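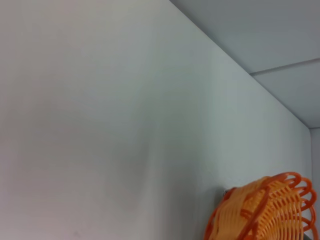
3.2 Coiled and open-walled objects

The second object group covers items whose outer surface is made up of gaps as much as material. In a household inventory these are easy to overlook. Baskets, springs, coiled cords and wire racks take up a large volume for their weight, and they are usually stored wherever space is left over. Prior work on tabletop sorting has mostly treated them together with closed containers. We keep them separate, for two reasons. The outline of such an object changes with viewing angle far more than that of a box or a cup, and the part that can be held is often a single thin strand or a small bundle of strands.

The full inventory contains 361 objects, of which 224 were assigned to closed shapes, solid shapes or flat goods. The remainder were assigned to the open-walled group or to soft goods. Assignment was done independently by the two authors responsible for the object list (Aidoo and Steiner). Disagreements were settled by handling the object itself, with the rule that an object counts as open-walled if the tabletop can be seen through it from above when it is at rest. Seven objects met this rule in one resting position and failed it in another. They were kept in the open-walled group and marked in the inventory.

All objects were placed on a white table against a light gray wall. A white surface was chosen after a comparison carried out in February at the Gelville site, where a wood-grain tabletop made thin strands hard to separate from the background in print. The white surface has its own drawback. Shadows under open-walled objects tend to be weak in diffuse light, so that the height of the object above the table is difficult to judge from shadow alone. We therefore recorded height by hand with a steel rule, measured from the table to the highest strand.

Figure 3 shows an object from this group. The spiral is continuous and has been bent around so that the loops form a rounded outer rim. Along one side the loops stand up as distinct arches, and along the opposite side they are packed closely enough to read as a ribbed band. The same object therefore presents two quite different edges, and a single value for loop spacing would describe neither of them well. For objects of this type we report spacing as a range, taken at the widest and the narrowest point of the rim.
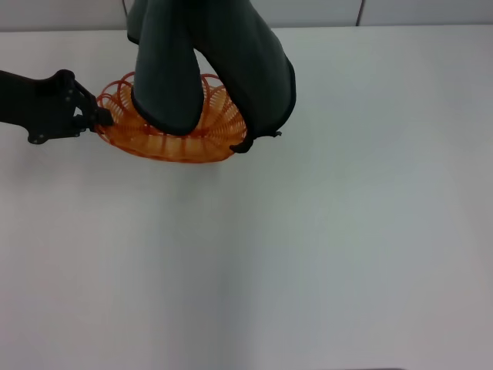
Figure 3. Translucent orange plastic coil on the white tabletop, held at its left edge. The table is faintly visible through the gaps between loops.

Translucency was coded separately from openness. A coil can let the background through in two ways, between the strands and through the strand material, and the two effects are difficult to tell apart in a small reproduction. We used a three-level code (opaque, slightly translucent, clear) following the scheme of Kováčik, with the middle level applied to any material that took on a lighter shade over white than over black card.

Storage position was recorded last. Open-walled objects may be nested, hung or set down singly, and nesting was permitted only where the objects could be separated again with one hand. Coils were always stored singly. When two coils were placed in the same bin, their loops interlocked in up to 400 seconds of ordinary bin handling, and separating them altered the spacing values recorded earlier.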